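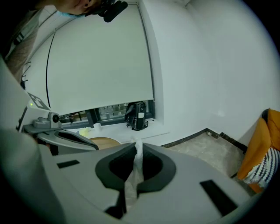

The student robotics club of the Piltora technical college in Rakgate has started the practical part of its new project, in which the students teach a robot to handle soft and thin household things. The project has the name Fliltden and will continue until June. For the practical part the students do not drive a robot with a joystick. They take grippers in their own hands, do the task themselves and record how it was done. The grippers are of light gray plastic with black rubber parts, and a square black-and-white marker on the gripper lets the software calculate where it is in the room. A head-mounted device is also part of the equipment. Crumpled translucent plastic, a material which the club calls the most difficult of all, is among the things the students work with.

The club has existed at the college for several years and was mostly known for line-following cars and for its participation in the regional contest. Last year the members voted to try something that is closer to what they may meet later in their profession. The college agreed to give them a room on the upper floor and three free afternoon hours a week in the timetable of the second year. The company Ostermann, which makes packaging machines in the industrial area of Rakgate, pays for the spare parts and has lent a robot arm to the college workshop until the end of the school year.

According to the club, the idea came from a visit to the Ostermann factory. The students were shown a line where boxes are closed and stacked by machines at high speed, and at the end of the same line, workers were still putting the folded plastic bags in by hand. When the students asked about it, they were told that a box always has the same shape and a bag never has. This answer was discussed in the club for a long time, and in the end it became the subject of the project.

The work is organized in seven tasks. The first ones are simple, such as moving a paper cup from one place to another without pressing it flat. After that come cloths, which must be picked up, spread out and folded once. The last tasks are with plastic film and bags. Every task has a short written instruction, made by the students themselves, and the club asks that it is followed exactly, including from which side the object is taken. In the first weeks this was not done well. Everybody had a personal way of folding, and when the recordings were compared it was almost impossible to say what the robot should learn from them. The instructions were then written again, and the earlier recordings were put aside.

The club wants to have 700 usable recordings before the training of the robot begins. At the moment it has nearly 100. The students admit that this is slower than they planned in the fall. A recording is not used if the marker was hidden behind a sleeve or if the hand stopped in the middle of the movement. It is also not used if the light changed strongly while the task was being done, and for this reason the blind at the window stays down during the sessions. After each session the files are looked through by students who did not make them, and they decide what is kept.

For the members of the club it was a surprise how tiring the work is. The gripper is not heavy, but the arm has to be held away from the body, and the movement must be calm from the beginning to the end. The club has made the rule that a student changes places after 20 minutes and does the computer part in the meantime. Some students have found that they like the computer part more. It includes cutting the recordings, giving them names according to the task and correcting the clocks of the devices when they do not agree with each other. A small difference in the clocks is enough to make the robot close its fingers too early.

Plastic film gives two kinds of problems. It has no fixed form, so a person who picks it up takes a slightly different fold each time without thinking about it. It also shines and lets the light through, and the camera does not always find its border. The students tried to put colored tape on the film, and the recordings became better, but they decided to stop with this because a real bag has no tape on it. Now they try different backgrounds on the table. The darker ones seem to help, although the club says it is too early to be sure.

The rubber parts of the fingers have also been changed. The first version was cut from a harder material, and thin cloth slipped out of it. The softer version holds the cloth better, but it gets worn at the edges, and new pieces have to be cut in the workshop regularly. The drawings for these pieces will be given to other schools without cost. A vocational school in a neighboring town has already asked for them.

The teachers of the electrical department, who accompany the project, are satisfied with it so far. They point out that the students had to learn things which are not in the lessons, for example how to keep a proper list of failed attempts. Part of the work will be counted for the grade in the subject of automation. The written reports are due before the spring vacation, and each group chooses one task to report on.

Training on the robot arm will begin when the recordings for the cloth tasks are complete. The plastic tasks follow later, and it is possible that the bag task, the last on the list, will be left to the students of next year. The club prefers this to showing something that works only one time out of many. Ostermann has said it would like to see the results in any case and has invited the students to bring their fingers and drawings to the factory for a test on its own samples.

A public presentation is planned for June in the entrance hall of the college. Visitors will be able to take a gripper and try the cup task and the cloth task themselves, with help from the club. New members are accepted from all departments of the college, and it is not necessary to know programming. Students who are interested can come to the club room in the afternoon during the project hours or leave a message at the office of the electrical department.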